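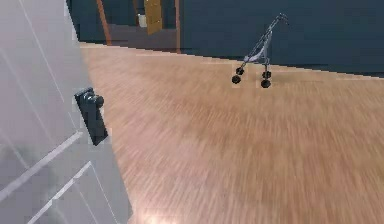

I put off painting our interior doors for three years, and then one July I did the lot and felt silly for waiting! So if yours are scuffed and grubby, give it a go.

## Get it clean first

Wash the whole door with warm water and a squirt of dish soap, especially the bit near the knob where everyone's hands go (yuck). Let it dry. Then sand it lightly, just enough to take the shine off, and wipe the dust away with a damp rag.

I take the knob off. My friend Ama Nyarko tapes around hers and gets away with it, but I'm messy, so off it comes, and the screws go in a mug.

## Paint in this order

1. Grooves and molding, with a small angled brush
2. The flat panels, with a foam roller
3. The rails across, then the long sides
4. The edges

Keep checking the corners of the molding for drips – they sneak up on you. Mine always show up right when I've gone off to make coffee.

Do 2 thin coats and leave 8 hours between them. I rushed the second coat on the bathroom door and it went all gummy, so I had to sand it back and start over. Grr.

Leave the door open overnight before you close it, or it'll stick to the frame.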